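How to buy a used machine at a plant closing auction (and get it out of the building)

Updated Thu 8 June

Quick guide, typed up between jobs. We get the same calls every time a mill or stamping plant shuts down. Somebody sees a press brake going cheap, bids, wins, then finds out what it costs to move it. Read this first.

Before you register

Get the full terms of sale. Not the flyer. The terms. Usually a PDF at the bottom of the lot listing. You want four things out of it:

Buyer's premium. Percentage on top of your bid. Online bidders often pay more than people in the room.
Sales tax, and what paper they want if you're exempt.
Removal deadline. Hard date.
Who is allowed to do the rigging. Some sales name one rigger for the whole site and that's that.

If the terms say "entirety bid" the auctioneer can sell the whole line, or the whole plant, in one piece. Your lot can vanish after you won it. Read how they handle that. Normally piecemeal bids get added up and compared to the entirety bid, and the bigger number wins. Nothing is yours until they confirm.

Inspection day

Go. If you can't go, send someone who runs that kind of machine. Bring:

flashlight
tape measure
rag
phone, charged
notepad (phone will die anyway)

Get the serial plate. Write it down and shoot it too. Check voltage and phase against what you have at home. Look at the ways, look under the guards, look at the floor around the base for oil. Open the electrical cabinet if they let you. Missing boards are common, people walk off with stuff once a plant goes quiet.

Ask if it can be powered up. Most times no, power is already cut. Bid like it doesn't run.

Measure the machine, then measure the door. Then measure the path between them. At the Clirkberg sale we looked at a shear with a clear run to the dock except for one mezzanine post. That post meant taking the roof hatch and a crane.

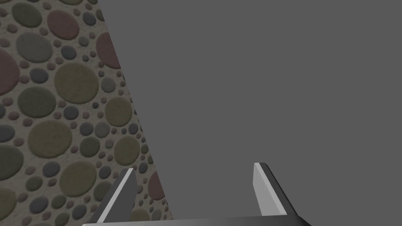
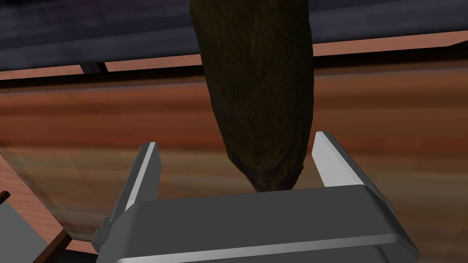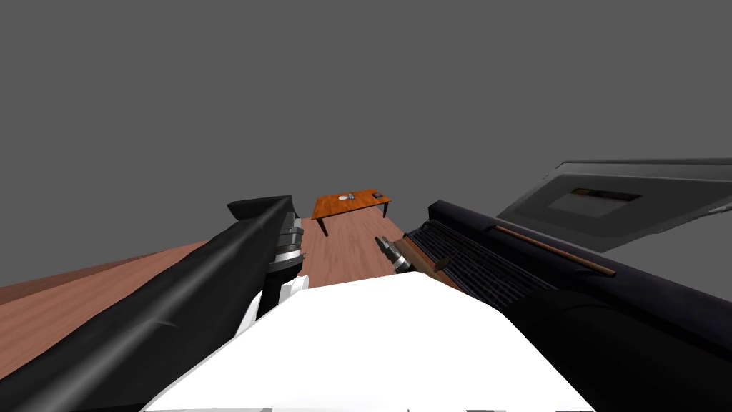
Find the weight. Plate, manual, or the maker's parts desk. Don't guess. If the book says 3,061 pounds that's usually bare, no tooling, no coolant, no control stand. Tell your rigger about all of it.

Setting your number

Work backwards. Start with what the machine is worth to you, running, on your floor. Then take off:

Rigging out
Trucking
Rigging in
Electrical hookup
Parts you know it needs
Premium and tax

What's left is your max bid. Write it on paper. Stick to it.

Example. You get a rigging quote of $1,000 to load. Sounds fine. Then you read the quote and it's loading only, disconnect is extra, and you owe a site fee on top. Happened to a customer of ours at Bukgate, a small lathe, and the invoice for getting it out beat the hammer price. Get quotes in writing, before the sale, with disconnect spelled out: electric, air, water, hydraulic lines, anchor bolts. Who cuts the bolts? Who patches the floor? It's in the terms.

Bidding

Online sales mostly use a soft close. Someone bids in the last 2 minutes, clock extends. So no point sniping. Put in your max, or sit there and watch it.

Lots close in order. If you need the tooling that goes with the machine, check if it's a separate lot. It often is. Chucks, dies, the control pendant even. Buy the machine first and you might pay silly money for the pendant because someone noticed.

After you win

Pay fast. Wire is normal on bigger lots, and call to confirm the wire details by phone using a number you already had. Fake wire emails are a real thing in this business.

Get the paid invoice marked as released. No release, no gate pass. Your driver will sit there and you'll pay for it.

Insurance certificate: the site will want one from your rigger naming the seller and the auction house. Get the wording exact, theyll bounce it over a comma.

Book the removal slot early. Last week is a zoo. At the Rivas plant in October the only crane was tied up on the rolling stands for days and small buyers missed the deadline. Miss it and you can forfeit the machine and still owe storage.

Before it gets cut loose, label every wire and hose. Both ends. Tape and marker is fine. Photograph the cabinet with the doors open. Bag the bolts, tie the bag to the machine. Drain the coolant and hydraulic oil if the terms put that on the buyer. Block the moving parts, lock the ram down.

Tarp it. Open deck in rain will do more to the ways than ten years of second shift.

Getting it home

Check your own slab before the truck shows up. Thickness, cracks, drains. Have the forklift there an hour ahead. Sign the delivery paper only after you walked all the way around, and write any damge on it before the driver leaves.

Tulau yard takes deliveries weekdays if you need a place to park a machine while your floor cures. Call ahead with the weight.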